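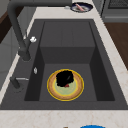 A Club Built to Outlast Its Results

When Pilura Athletic was relegated from the regional first division, its directors set aside the season review they had planned and commissioned a different one. The first document had been concerned with recruitment, coaching, and the cost of the playing squad. The second asked what the club was for, who used it, and how much of its activity would survive a further relegation. Its findings have shaped nearly every decision taken at the Leite Road ground in the three seasons that followed.

Pilura is a soccer club of modest size. Its main stand dates from a period when the town's mills fielded teams of their own, and its two training fields lie on the far side of a drainage channel that floods in most winters. The senior men's team has never played above the regional level. The women's team, formed as a separate club and brought under the same management later, has been the more successful of the two and now competes one tier higher.

The review was led by Chantal Fehr, then the club's director of operations and now its chief executive. Her report found that the senior men's team accounted for the greater part of spending, while most of the people who came through the gates in a given week were there for something else: youth training, the women's program, walking soccer, or the recreational league that rents the lower field in the evenings.

"The budget described one club and the calendar described another," Fehr said. "The board had to decide which of them it was governing."

The board's answer was a restructuring that placed all teams under a single sporting department. Coaching contracts, medical cover, travel, and equipment are now allocated from a common fund under published criteria. A team's league position is among those criteria, but it carries less weight than squad size and the number of fixtures to be played. The head coaches of the men's and women's teams hold equal rank and sit together on the selection panel for academy staff.

The change met resistance. Several long-standing supporters argued at the annual meeting that a club in a lower division should direct its resources toward leaving it. Two sponsors declined to renew. The local manufacturer Kutex, whose name had appeared on the men's shirts for many years, took a different course and extended its agreement on the condition that the same mark be carried by every side in the club, down to the youngest age group.

Maham Zaidi was appointed head of player development in the first year of the new structure. She had coached at school level and had managed the girls' section at Pulby, a neighboring club with which Pilura has long competed for young players. Her first recommendation was that the two clubs stop doing so.

Under the arrangement that resulted, Pilura and Pulby operate a joint development program for players between the ages of nine and fourteen. Training is held at both grounds on alternating weeks, and no player is registered exclusively with either club until the end of the final year. There are 187 children currently enrolled. Families pay a single fee, and a portion is set aside to assist those who cannot meet it.

Zaidi regards early selection as the principal fault in the system that preceded it. Both clubs had been releasing players at eleven or twelve on the strength of size and speed, and few of those released had remained in the sport. "A child who is told at eleven that the club has finished with her will usually take the club at its word," she said. The joint program holds no trials and makes no releases. Groups are reviewed each February and again before the summer break, and players may move between them in either direction.

The sporting results have been mixed, and the club does not present them otherwise. The men's team finished seventh in its first season in the second division and fourth in the next. Last season it reached the promotion playoff and lost 2-0 away from home, conceding both goals after the hour. The women's team has held its place in the higher tier, with a strong defensive record and a persistent difficulty in scoring from open play. Its most productive forward missed much of the autumn with a knee injury and returned only for the closing weeks.

There is more to report in the composition of the squads. Players who came through the club's own youth teams now make up a majority of the men's matchday group, and the women's side has drawn steadily on the older age groups. The youngest member of the current senior squad, a left back, made her debut at seventeen in a cup match in heavy rain and has kept her place.

Attendance has risen at women's fixtures and has been level at men's. A combined season ticket, introduced at the request of supporters, admits the holder to every home match played by either senior team. The club had expected most buyers to use it for one team only. Gate records show that a substantial number attend both, particularly when the two sides play on the same afternoon, with a men's kickoff at 1 p.m. and the women's match to follow.

Facilities remain the most serious constraint. The drainage channel has been cleared, but the training field nearest to it was closed for 20 days last winter, and displaced sessions had to be moved to a school gymnasium. The club has applied for permission to raise and resurface the field. Work on the changing rooms in the main stand, which were designed for two teams of adult men and are now used by everyone, has been divided into stages so that the ground can stay open throughout. The first stage will provide separate rooms for match officials and a larger treatment area.

Fehr has declined to set a date for the men's team's return to the first division. The current plan commits the club to keeping its wage bill within its regular income, with no allowance made for prize money or transfer fees, and she has stated that promotion would not alter that commitment. The plan is due for renewal at the next annual meeting, where members will also vote on whether the joint program with Pulby should be extended to players of fifteen and sixteen.

Preseason training for both senior squads begins in July. The opening home fixture of the men's season will be played against Pulby.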